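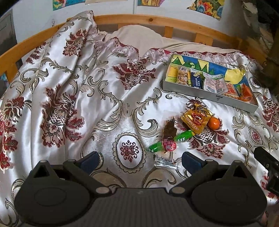 Figure 2. Snack sorting on a bed, with the fingers of the gripper open.

4.2 Changes in the work of the packers

At the Wornville site of Barbieri, small snack orders were packed by hand until February. We observed the packers for 14 shifts and collected 1,296 picks. Before the change, one packer took the items, checked the labels and closed the box. Now the picking is given to the gripper, and the packer mainly prepares the items and corrects the errors. Small items of mixed shape remain difficult. In Figure 2, a gold foil packet touches a mandarin, and a transparent wrapper lies nearest to the gripper. For such groups the packers in Wornville developed their own habit: they separate the fruit first. This habit was not in the instructions of Clalirus, the supplier of the control software.

Two packers told us that their hands are less tired, but that waiting for the machine makes the shift feel longer. At the Drirkton site we heard the same complaint.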